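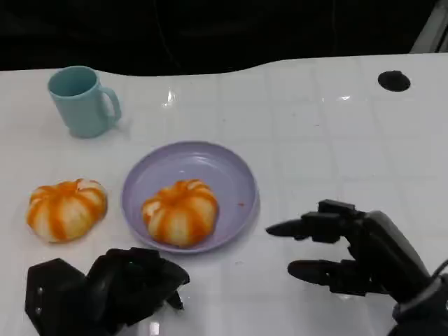 How many demos of one task do we need before it's worth training on them?

More than 2,000 for the pumpkin task, going by the May runs, and that only holds if starts are varied. Same count with lazy starts got us a policy that knew one corner of the table and guessed at the rest.

5 min read

July 10, 2026
Bench notes, plate + pumpkins, Undmont set

Writing this up before I forget which fixes were mine and which were Chie's. Skip to the settings part if you just need to run the station.

Tasks today: onto plate, off plate, swap. Swap is the one that eats time. Operator has to park the first pumpkin, go get the second, and everybody parks differently. Chie parks well left, I park wherever my hand already is. Neither wrong, but mixing it inside one session with no tag was dumb. Added a free text field "park" to the episode sheet. Please fill it in, even just L or R or "near mug".

Mug stays on the table for all three. It's a distractor, not a target. Was asked this twice. If you knock it, end the episode, mark it DISTURBED, put the mug back up, start a new one. Do not fix it mid-episode with the free hand. We have a handful of those from May where the operator very helpfully rights the mug and the policy learned to go fiddle with it. Funny once.

Left hand. For right-hand tasks the left stays curled and low, still. It can be in view, that's fine, it was in view for all the May data and we want the same. What we don't want is the left drifting because the operator is leaning on that arm. Chiyo's suggestion: curl it, then lock left from the pedal before pressing record. Works. The lock releases if you double tap the pedal so don't double tap the pedal.

Grasp notes

Pumpkins are squat and slippery, ribs help a bit. Thumb under the widest part, upper fingers over the top, don't go for the stem end, it rolls out. Coming in from the right with the hand already open and level gives the cleanest approach. Coming in from above looks nicer to the operator but the palm hides the target from the head camera at exactly the moment we need to see it. So: side approach as default, top approach only on episodes tagged TOP. Keep the TOP ones, we do want some. Target is one block of them per session and no more.

Speed. I was too fast all morning. Replayed at quarter speed and the fingers are closing before the wrist has stopped. The glove lags the arm a touch so it feels right in the headset and looks sloppy in the log. Pause a beat before closing. Chie does this naturally, her episodes are boring to watch and much better than mine.

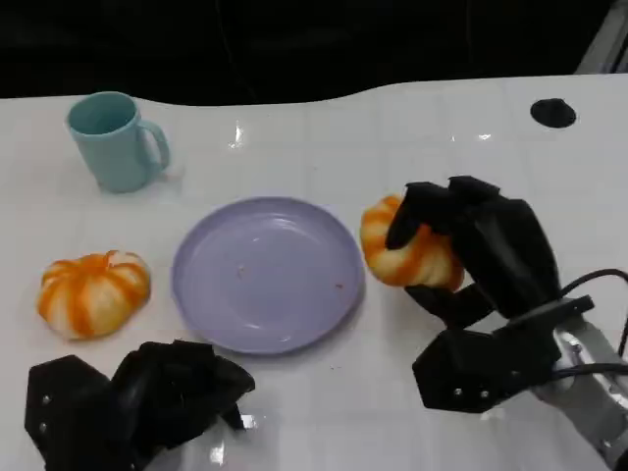 Head view, off-plate. Right hand has one pumpkin beside the plate, tilted grip, left fist parked.

Tilt like that is OK to keep. I was throwing tilted grips out last month and shouldn't have been. Chiyo went through my rejects and pulled most of them back in, her argument being that a policy which has only ever seen level grips has no idea what to do once it gets a crooked one. Agreed. New rule: reject on outcome, not on looks. Dropped = reject. Touched mug = DISTURBED. Ugly but done = keep.

Specks on the plate. Little orange bits. I think paint off the pumpkins but haven't checked under a lens. Question is whether to wipe. Decided: wipe at session start only, leave them alone inside a session, because wiping between episodes means somebody's sleeve in the recording half the time. Note it on the sheet if it gets bad. Have asked Poulain if they have the same pumpkin in something solid-colored plastic, no answer.

Glare. Still there, table is glossy and the overheads reflect in it. Tried turning the front bank down and the head camera just raised its gain and gave us noise in the dark part behind the table instead. Put it back. Dirnetham people use a matte mat, and I'd love one, but then the new set doesn't match the May set and we lose the point of pooling them. Leave the glare. Augment for it later. Chie disagrees, wants half the remaining sessions on a mat as a separate condition. Not a bad idea, parking it till we have the hours.

Exposure is LOCKED now by the way. If the picture looks dim at startup don't touch it, it's meant to.

Start positions

The important part. Old method was "put things wherever". People don't put things wherever, they put things in the same comfortable spot and think they're being random. I plotted the May starts and it's a blob. So, using the tile lines on the table now. Script prints a tile and a rotation for each object, you set it, press the pedal, go. Adds a few seconds per episode, worth it.

Known problem: script sometimes gives a tile too near the grommet at the back right. Plate can't sit there. Skip it, press N for next. Don't nudge the plate "close enough", the log will say one tile and the video will say another and I'm the one who has to find it. Will mask those tiles tonight if I get to it.

Also script has no idea that the mug handle matters. Rotation field for mug was being ignored completly, handle always facing right. Fixed after lunch. Morning block is all handle right, so that block is tagged MUGFIX and shouldn't be used for the rotation ablation. Fine for everything else.

Wrist camera

Spent too long on this. Wrist stream was dropping every so often, pattern looked like cable. Reseated both ends, still dropped. Swapped the cable for the spare, still dropped. Was the hub. It's sharing power with the pedal and I have no idea why that ever worked. Moved the pedal to its own port, no drops after that through the end of the block. Wants a longer test before I believe it.

Background in the wrist view is a mess depending on angle. Head camera sees table and dark, wrist sees whatever the wrist is pointing at. Chiyo asked if we should mask it. My feeling is no, leave it in, crop a bit tighter, and see if the policy can cope. If it can't we'll know soon enough. She wants the masked version trained alongside so we can compare, and she's offered to do the masks, so, OK.

Exposure on the wrist is NOT locked. Backlit stuff comes out glowing and the jaws go to near solid black. Locking it made everything else too dark to use. Leaving auto on for now and logging the gain value per frame, new column at the end, don't be surprised by it.

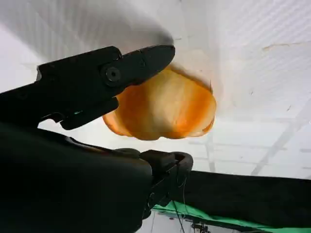
Wrist cam, orange piece in the jaws, backlit. Upper finger a bit soft at the edges.

Blur on the finger comes and goes. Could be motion, could be focus ring creeping again. Dab of threadlock on the ring is on the list. Not before Skornavthorpe gets their calibration shots though, they'd have to redo all of it and they've been patient.

For labeling: contact is what we mark from the wrist view, not success. Mark the first frame where something is clearly between the jaws and not the frame where you believe it's being held. You can't see force. Two of us labeled the same batch and were off from each other by enough to matter, and all of the difference was me marking "looks held" and Chie marking "looks touched". Her version is now the version.

Settings as left tonight

head cam exposure: locked
wrist cam exposure: auto, gain logged
pedal: own port, NOT the hub
left arm: curl then lock before record
start script: on, N to skip
episode timeout: leave it alone, I know it's tight on swap
blocks per session: 4, swap timers at 5 min if hands get tired, they will

On the tired thing. My last block is visibly worse than the first. Approach gets wobbly and I start correcting on the way in. Chie suggests 2 operators trading by block and I think she's right, also spreads the style around a bit which we need. Sheet has an operator column already, people just don't fill it. Fill it.

To do
- mask the grommet tiles
- long test on the wrist stream, leave it recording over dinner
- threadlock, after Skornavthorpe
- re-tag my May rejects with Chiyo's list, she's sent it
- park field: make it a dropdown so we dont get six spellings of left
- chase Poulain re pumpkins
- check disk. It was low on Undmont's machine and I forgot to look at how low
- ask Chie to record one block slowly as the reference for new operators, mine is not to be used for that

Open question for whoever reads this. Episodes where the hand hesitates over the plate, goes away and comes back, then finishes OK. Keep whole, trim the hesitation, or drop? I've been keeping whole. Chiyo leans trim. I don't like trimming since the arm then jumps in joint space and somebody downstream has to smooth it over. Put initials next to your pick on the whiteboard and I'll go with the majority for the next batch.

Headset battery is on the charger, left shelf. The other one doesn't hold charge, tape on it says so now.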